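Encore order at the Elham show, was it planned or not?

Posted in: Live Shows / Setlists

cellarseats
5 October 2024
Back from seeing Rosalía Gallardo at the Elham and I need somebody to settle a bet. She closed the main set with "Zestemby," went off, came back, and played "Zestemby" again. Same song, slower, just her and Dénes Vass on accordion. My brother-in-law says this was a mistake she had to style out. I say it was the plan. There is a burrito riding on it.

pitlane_marge
Planned. She did the same thing in the spring, except then it was with a full string section and it went on until I had to move my car.

tuba_or_not
I was on the left side by the bar and I could see the paper taped to the monitor. It had the song on there once. Once! Vass walked out holding the accordion like a man who'd been handed somebody's baby. I'm with the brother-in-law.

cellarseats
He is going to be unbearable.

pitlane_marge
A printed setlist proves nothing. Half of them are written by whoever has a marker. Wojciech Cieślak did four seasons of shows with "NEW ONE??" on the list and it was a different song each time.

Okra Winfrey
Can we talk about the opener? I paid full price for Rocío Benítez and she got 2 songs before they brought the lights up. I know the doors ran late but come on. The Elham holds 700 and they had one person scanning tickets.

lowercase dan
the opener was rocío sepúlveda. benítez is the one with the hat

Okra Winfrey
Then I paid full price for the wrong Rocío and still only got 2 songs.

tuba_or_not
Sepúlveda was great, for the nine minutes of it. The cover of the Yáñez tune was better than anything in the middle of the main set, which sagged. I said what I said.

pitlane_marge
The middle did not sag. The middle was the ballads. You were at the bar, by your own account.

tuba_or_not
I was NEAR the bar.

cellarseats
Getting back to my burrito. Does anyone have a recording of the second "Zestemby"? She said something before it that I couldn't hear over a guy explaining his divorce. If she said "we'd like to do that one again the right way," that's planned. If she said "oh no," I'm out a burrito.

lowercase dan
i heard "one more time for the back." which could go either way tbh

pitlane_marge
"For the back" is a bit. She does that at every show with a balcony. Planned, pay the lady (me, I also want a burrito). 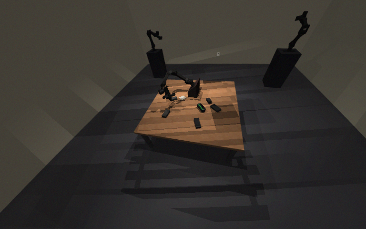

Okra Winfrey
Balcony people got a whole extra song and I was down front getting elbowed. The sound up there is supposed to be better too, now that they've put in the new Emex speakers. Down front it was all kick drum and somebody's backpack.

tuba_or_not
Tickets for the November date are up, by the way. 300 seats, smaller room, no opener listed, so Okra can relax. I'm going, mostly to see what's taped to the monitor.

cellarseats
If the song's on the list twice in November, does that count for the bet? He says it doesn't, it has to be the same night.

pitlane_marge
It counts. Don't let him make up rules after the show.

lowercase dan
it doesn't count lol. split the burrito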